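June, notebook, listings bench

Picked up the rental text generator again after two weeks of pretending it was fine. The job is still the same: take the owner's form for a holiday cottage, produce a paragraph a human could read without sighing, and keep the bed count honest. The bed count is where we came in.

Ran the whole Brolletti set overnight, 276 properties. The script finished at 4:10 and left me a log of 1,652 lines, most of them the same warning about missing bathroom types. Owners will tell you the thread count of the pillowcases and leave "bath or shower" blank. I have stopped taking it personally.

Sleeping capacity first. The form has a field for "sleeps" and a separate table for beds, and they disagree in 38 cases. I went through these by hand. The bulk of them are sofa beds, which the owner counts when setting the price and forgets when filling in the table. A few are cots counted as people. One is a boat in the garden, listed as a double. I wrote to the owner and got back a very warm letter about the boat, with no answer in it.

Rule for now: if the table and the field disagree, print the lower number and flag it. Nattawut thinks we should print the field and flag it, on the grounds that the owner signed it. My view is that a family of five arriving at four beds won't want to see the signature. Left it at the lower number. He has written "see me" next to this in the margin, so the matter is open.

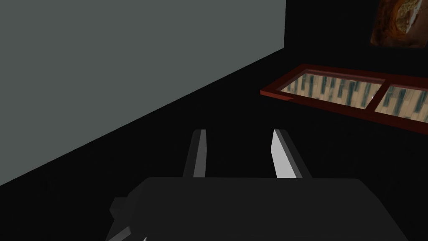
Page last changed: June, 16:42 (revision 6)

Second problem, the adjectives. Every cottage is "delightful." The template picks from a list, but the list is sorted and the picker was taking the first entry that fit, and everything fits delightful. Swapped in a random pick seeded by property number so that a listing doesn't change its personality each time we rebuild. Now we have a "cozy" barn that sleeps fourteen. Added a size cap on cozy. Added a size cap on "intimate" too, before anyone could ask.

Took out "stunning" altogether. It was turning up next to the parking.

Third problem, sea views. Pruma sends its view field as free text, so "sea view" matches "sea view," "partial sea view," "no sea view" and, in one village, "Sea View Road." The old filter was looking for the two words and nothing else. I would like to blame someone but the initials on it are mine. The new one checks for a "no" or "partial" in front and ignores anything in the address block. Tested on the coastal batch only. The inland batch also had sea views, so I should test that next.

Ateş is the tidy one. Separate fields for wet room, en suite and shared bath, all filled in, all spelled the same way. Their distances to the beach are in walking minutes, though, and ours are in yards, and I don't know whose legs they used. Asked. Until then the line comes out as they sent it, minutes and all.

Gisus feed: did not look at it. It has a column called "misc2" and I want a full lunch in me first.

Changeover days. Nattawut found that short breaks were being printed with the weekly arrival rule, so guests were told they could come for three nights, provided those three nights lasted until the next changeover. Fixed at the template. He also fixed the pet line, which used to read "pets one welcome" and had done so for longer than I care to work out.

Still to do:
Rerun Brolletti with the new picker and compare against last night's output.
Get a yes or no on the boat.
Inland batch, sea views.
Ask Ateş again about the walking minutes.
Sit down with N. about the bed rule. He has the chair by the window and will not be giving it up, so bring the laptop over there.

Left the rerun going at 17:30 with the warnings turned down. If it dies, the restart command is taped inside the front cover.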